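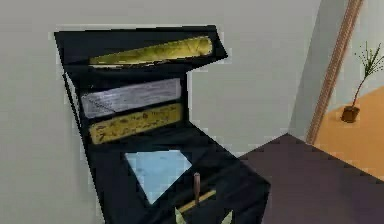 A black arcade cabinet with a yellow-green panel across the top.

How Does Sound Get Around Corners?

By Beathag Mackay
May 20, 2018

Ffion Owen, who is 11 and lives in Flovville, sent me a really good question. She wants to know why she can hear her brother playing games in the next room when she can't see him. "If I can't see him," she wrote, "how come his noise can find me?"

I love this one! Light comes into it, and so do ponds and socks.

First, what is a sound? It's a wiggle. Put your fingers on the front of your throat and hum. Feel the buzz? Parts of your throat are shaking back and forth very fast, and they shake the air next to them. That air bumps the air next to it, and that bumps the next bit, and on it goes until some of the wiggling air reaches an ear. An arcade game does the same thing with a loudspeaker, which has a thin cone inside that gets pushed in and out. Beep, boop, wiggle, wiggle.

The air itself doesn't travel all the way across the room to you, by the way. (I got this wrong for years.) Each little bit of air just jiggles near its own spot and passes the push along, like kids in a line passing a nudge from shoulder to shoulder. The nudge gets to the end of the line, but all the kids are still standing where they started.

Now for the corners. Sound has a few tricks, and the first is bouncing. When a sound hits a hard, smooth wall, a lot of it bounces off and heads somewhere new. It might bounce off the wall, then the ceiling, then another wall, and pop out through the doorway. Light bounces off walls too, but most walls scatter it in every direction, so you can't see a picture of your brother in the paint. That's probably for the best.

The second trick is bending. Have you ever watched ripples on a pond go through a gap between two rocks? They don't keep going in a skinny straight line. They spread out on the other side in curves. Sound does this when it goes through a door. It spreads out into the next room, even to the places off to the side where you can't see through the opening.
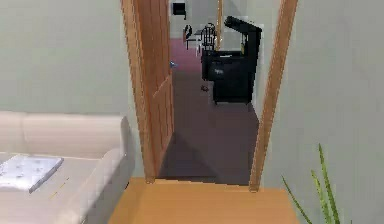 How much it spreads depends on how long the waves are. Low sounds, like a drum or a grumbly engine noise, have long waves. Some of them are longer than you are tall! Long waves bend around things easily. High sounds, like a tiny bell, have short waves, and they like to keep going straight. So if you're around the corner from some music, you'll often notice the thump thump thump more than the tinkly parts.

Light makes waves as well, but they are so incredibly short that a doorway is enormous to them. They hardly bend at all, and go pretty much straight through.

There's one more way for sound to get to you, even with the door shut. It can go through the wall. The wiggling air shakes the wall a teeny bit, and the wall shakes the air on the other side. It comes out quieter and kind of mushy, which is why voices next door can sound like "mwah mwah mwah."

Soft things are what spoil all these tricks. Cushions, thick curtains and carpets are full of little spaces, and when sound gets in there it loses its energy and turns into a very tiny amount of heat. You won't warm your hands on it! But a room with a squashy sofa sounds calmer than a bare one. If you've ever moved to a new house, you might remember how echoey it was before the furniture came.

Try it yourself

You'll need a kitchen timer that beeps, 2 thick socks and a friend.

Ask your friend to set the timer going in another room with the door open. Stand where you can't see it and listen. Now have them close the door. What changed? Next, open the door again and put the timer inside both socks. Try a shoebox with the lid on, too, and write down which was quietest.

Then swap places, so your friend gets a turn at being the ears.

Ffion, let me know how your brother sounds from behind a sock.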